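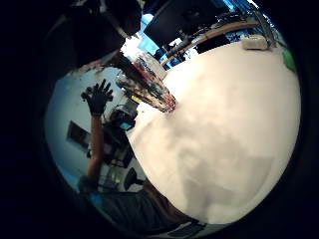
Clear glass on a white tabletop.

Removing hard-water film from glassware

Cloudy glass has either scale or etching. Scale dissolves in acid. Etching is permanent.

Test first: wet a fingertip with white vinegar and rub one spot for a minute. If the spot clears, treat the whole piece.

Mix equal parts white vinegar and warm water. Soak for 16 minutes, rinse, and repeat for heavy deposits. Maximum water temperature is 50 °C. Do not soak gilded or painted rims.

Dry with a lint-free cloth. Store upright, 2 cm apart.

Tested on Cliston tap water by Verena Gasser.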